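A Morning at the Orthorpe Shared Workshop

I had been promising myself a trip out to Orthorpe for the longest time, and in May I finally got in the car and went. The workshop holds its open morning only a couple of times a year (the rest of the time you need to know a member), and I've been following their two-armed robot build on their newsletter ever since it was a pile of boxes and a hopeful drawing.

The place used to belong to a printing outfit called Redia, and the name is still on the gate. You go up a metal staircase that rings like a bell, past the kiln room and the sewing machines, and there at the end is the robot corner. Griet Claeys met me at the top with a mug of tea already poured, which won me over right away. She has been leading the build for two winters now, in the evenings and whenever her shift at the bakery lets her.

The table

The build goes by the name Sotora, after a card game somebody's grandmother used to play. I had pictured something bigger and scarier. It's two white arms over an ordinary white table with brown paper spread over it, and the whole business of the morning was cups and a straw. Griet told me the paper was the cheapest improvement they ever made, as the bare white top used to confuse the camera terribly. It comes off a roll from the packing bench downstairs, and when a sheet gets too wrinkled they pull another one.

I stood there much longer than I meant to. There's something very soothing about watching an arm line itself up next to a paper-brown cup while people behind you argue over whether the cup ought to move an inch to the left. We all had opinions, me included, and I had been in the building for less than an hour!

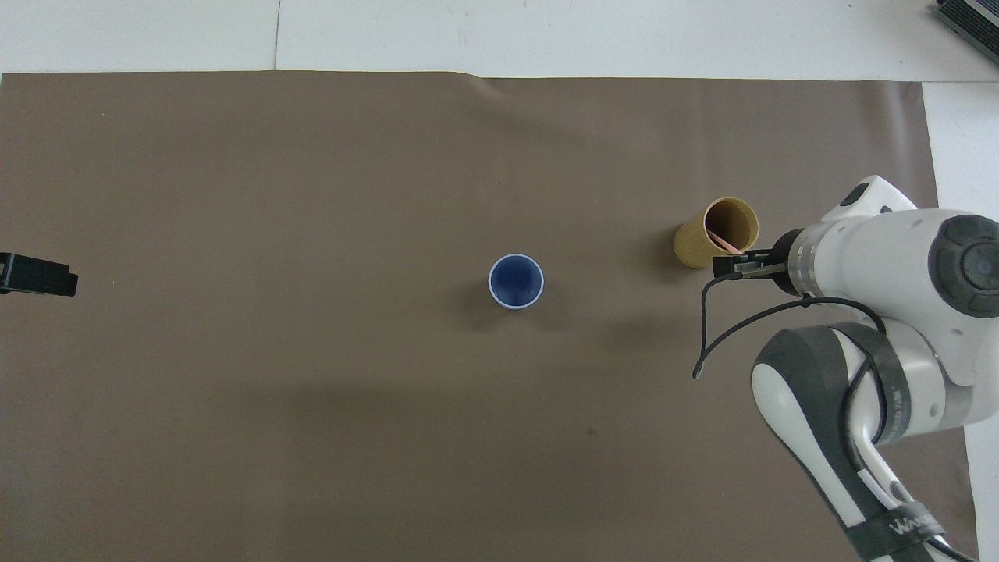
What it can do so far

The job they've set themselves is drinks. Not pouring them, not yet, just getting the cups and straws where they belong without knocking anything over. Griet says the straw is far harder than the cup, and I believe her after a morning of it. A cup more or less forgives you. A straw is thin and light, and if the fingers come down at a bit of an angle it goes off sideways and somebody has to crawl under the table.

They keep a fat green notebook of every try, good or bad, and the evening before my visit they had written down number 1066. Some of the entries are just a word (a few of those words I won't repeat). The goal for the summer is 100 clean runs in a row, and the best streak up to now is 17, which got a cake.

The program that drives it all was mostly written by the members themselves, with a part borrowed from an older project of theirs called Quintero, a plant-watering cart that now lives in retirement under the stairs. I asked if I could see the code and was shown all 3408 lines of it on a very slow laptop. I nodded a great deal. Griet was kind about it and went back to the arms, and that was where I really began to follow, with the gripper holding the pink straw over the tan cup and its tip down inside the rim, and the little blue cup standing by itself nearby.

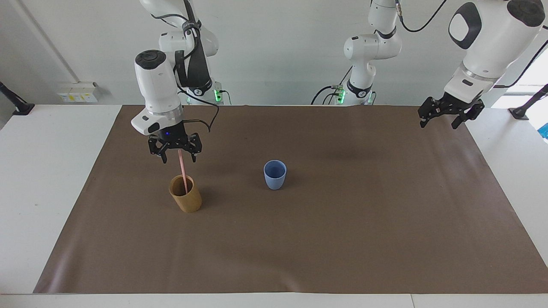

The conversation wandered after that, the way it does when there's tea. One of the visitors had built a kit arm at home on a card table and wanted to know how they keep everything from wobbling, so we all went down to the wood shop to look at the frame they're building for a second table. It's heavy! They've bolted it together, taken it apart, and bolted it together again with longer bolts, and it still rocks on that old floor, so next they'll try leveling feet.

If you'd like to go, write to the workshop ahead of time, and park in the lower lot, where the gravel is better. Wear a sweater, too. The upstairs heater was making brave noises and not much warmth the whole time I was there. I came home with a stiff neck, a page of scribbled notes on grippers, and half a loaf of Griet's rye, and I've already asked her to let me know when the next open morning comes around.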